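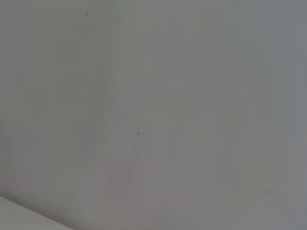 Bindu Thomas wants to know, before she downloads anything, whether the failed tries are in here too or only the good ones. They're in! And she's right that it should be the first thing on the page, so now it is.

Lornona README

This is the wrist camera half of Lornona, the set of teleoperated examples we've been gathering at Avley since June. I look after the files, Shona MacAulay and Heriberto Serrano do most of the driving, and Yen-ting Yen wrote the loader (be nice to her, she answers her mail).

What you get

There are 329 episodes, 300 of them marked as finished and the rest marked as failed. Each one is a folder with the wrist video, the joint readings, the gripper opening and a one-line instruction typed by whoever was driving. The tasks are small tabletop things – picking up, putting down, handing over, a bit of stacking. An episode runs to around 700 steps, though Heriberto's are shorter, he drives like he's late for a bus.

Frames we left in

The wrist camera doesn't always point at the work. Sometimes all it has is pale gray wall, very blurry, with a bit of white surface in a corner and a couple of dark specks. We kept frames like that, and I'd ask you to think twice before filtering them out. My first policy was trained on a cleaned-up copy and it got completely lost whenever the view went blank, which was a pretty miserable week for me. If you do want them gone, the loader has a skip_blank switch. It's off by default and it's a plain contrast check, so it will also throw away some close-ups you might want.

Splits

Episodes 1 to 270 are for training and the last 59 are held out. Please split by episode and never by frame!

Known problems

Gripper readings lag the video a little in the early folders. Shona's instructions say "cup" for cups and mugs alike, and I haven't fixed that yet. Alasdair Gillies is redoing the timestamps, so expect a new version of the index file when he's finished.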